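Visits / Shared Workshops

The Stestthorpe workshop opens its back room to visitors one evening a month, and in April the bench was given over to Gruladau, a two-arm build led by Ilham El Fassi. I arrived at 6 and stayed until closing.

The task is cup racking. Both arms work over brown paper, which cuts glare from the white table. The target is a wire dish rack with a wooden dowel along its center.

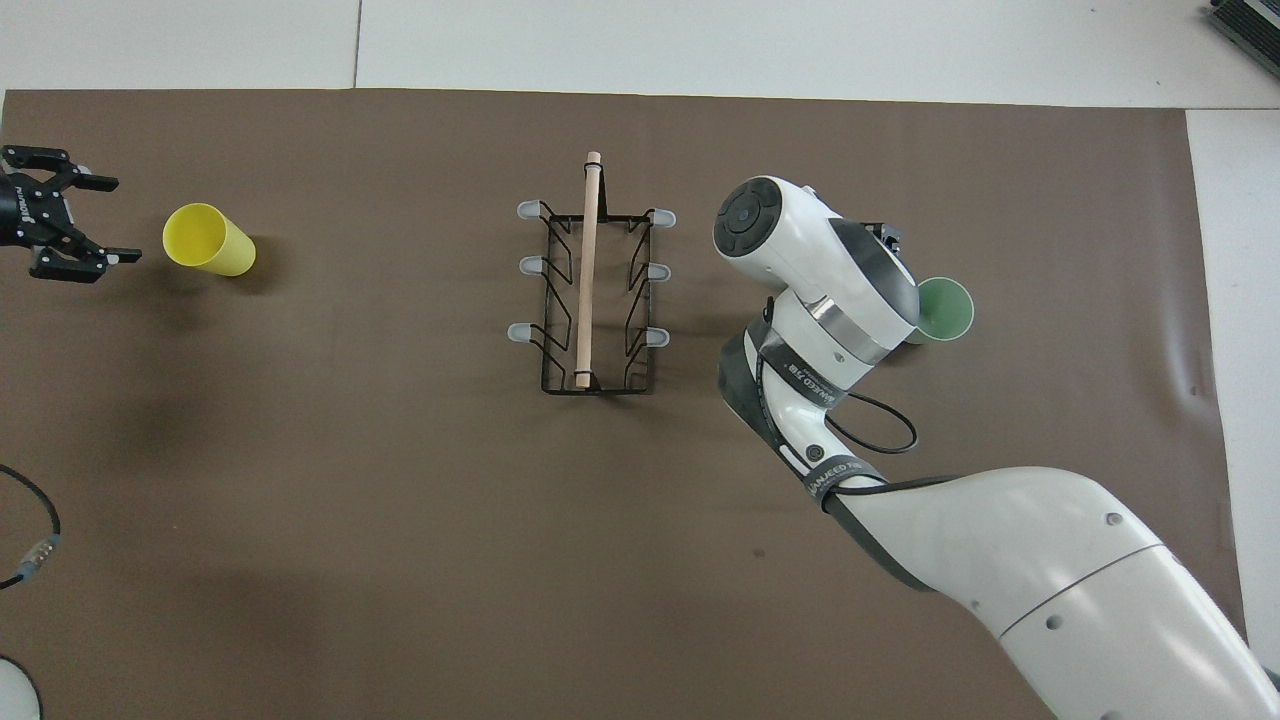

Green cup in the white arm, yellow cup on its side near the other gripper.

El Fassi runs the arms from one script, with a separate speed limit for each. Cabling is strapped to the links. She has rerouted it 2 times and wants more slack at the wrist. Grip force is set by hand. The build has taken 14 months, nearly all of it evenings.
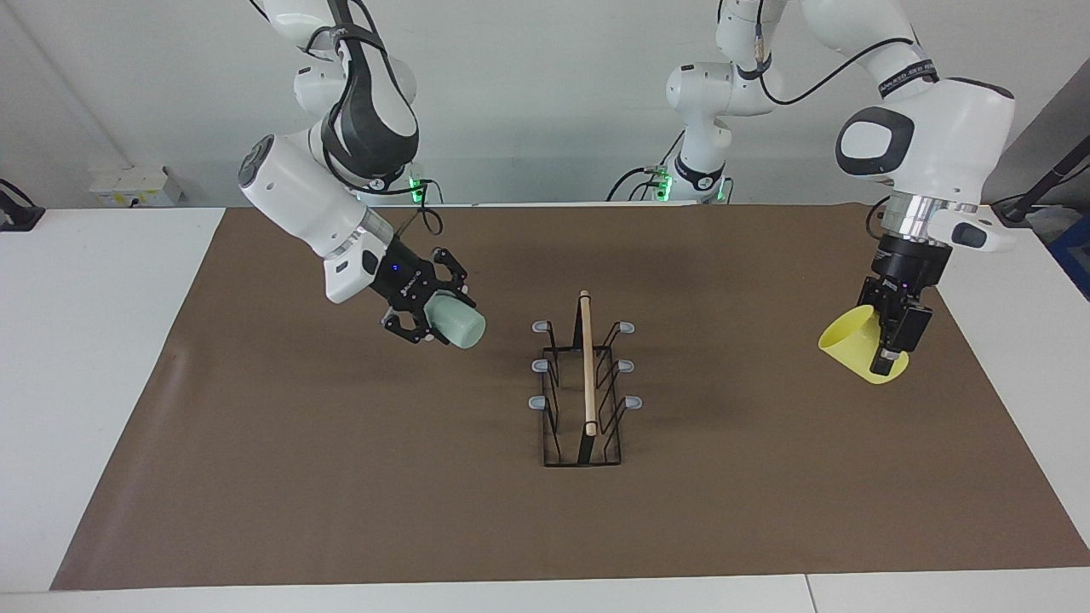

Both cups held above the paper, rack between the arms.

Calibration notes are kept in a binder by the door and may be copied. The room holds 60, but bench space is tight.

Contact the workshop | Back to top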